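Home News Minutes Visits Newsletter Contact

Wollville Technology Interest Group
Minutes of the April meeting

Present: Katsuhiko Sugawara (chair), Lucía Figueroa, Emmett Sorensen, Olga Cifuentes, Teresa Sowa (minutes)

The meeting opened at 7 pm.

1. Minutes of the last meeting

Accepted with one correction. The parking charge at Gomstead should read $9 per car. Moved Olga, seconded Emmett. Carried.

2. Report on the visit to Trestier

Lucía reported on the visit. The group was met at the door and given a short talk on how Trestier collects examples of household jobs for teaching robot arms. People do the jobs themselves using hand-held grippers with two fingers, and the recordings are used later in training. Members had expected to see a robot arm at work. Trestier does have arms, but they are kept at another site and were not part of the visit.

The demonstration was held in a room set up like a home, with a sofa and curtains. The job was packing a gift box. Soft toys and small household goods were to go into a green box on top of a striped printed cloth, and members were asked to watch from the doorway until the first run was done. Talking was allowed. 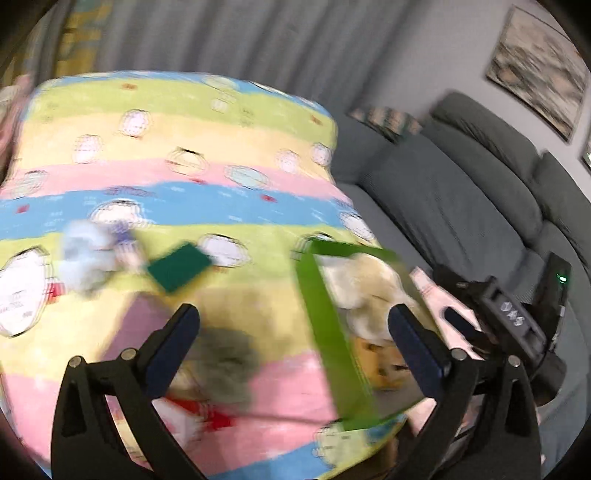 Emmett said he had found the work slower than he expected, and asked whether the speed of the person's hands matters to the training. Lucía said she had put the same question on the day. The answer was that steady movement is preferred, and that a fumble does not spoil a recording so long as the item ends up where it should. Emmett asked that this be checked, as he had heard the opposite at a talk in Segura. Lucía will write to Trestier.

Olga asked how many recordings are made of one job. Lucía said the target for gift packing was 100 and that 146 had been made, the extra ones to cover changes in what goes in the box and in what order.

Katsuhiko had a turn with the grippers after the demonstration. He reported that closing the fingers is easy, and judging how far away the item is takes practice. He was told most people are comfortable with them after a morning. He found his wrists tired quickly and suggested that anyone with sore hands sit out that part on a future visit. Teresa also had a turn and agreed about the wrists.

There was some discussion of soft items against firm ones. Lucía's notes say that plush toys are forgiving because they can be gripped nearly anywhere. A tissue pack is harder, as it gives when squeezed and has to be held by the sides with light pressure to keep its shape. The pads on the fingers help with this. Olga asked if the pads wear out and how often they are changed. Not known. Lucía to add it to her letter.
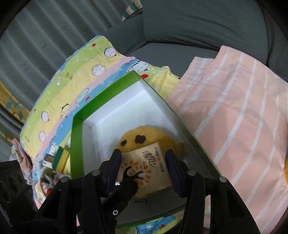 3. Matters arising from the visit

(a) Thanks. Agreed to send a card and a letter of thanks to Trestier. Teresa to write, Katsuhiko to sign.

(b) Report for the newsletter. Lucía will supply one page. Emmett asked that it explain the difference between the hand-held tool and a robot, as two members who missed the visit had the wrong idea from the notice. Agreed.

(c) Return visit. Trestier has offered a second visit for members who could not come, with a different household job. Members would prefer folding or putting away dishes. Numbers would again be kept small. Olga to collect names.

(d) Travel. The bus from Gomstead was late and the group missed the first few minutes of the talk. Next time we will take the earlier one.

4. Open day

Emmett asked whether Trestier might bring a pair of grippers to our own open day in Wollville. Katsuhiko was in favour but wanted to know about insurance first. Teresa said the hall's cover applies to visitors but she was unsure about borrowed equipment. She will ask the hall office before anything is put to Trestier. Held over.

5. Other business

The projector lead is missing again. Please check your bags.

The meeting closed at 8.40 pm.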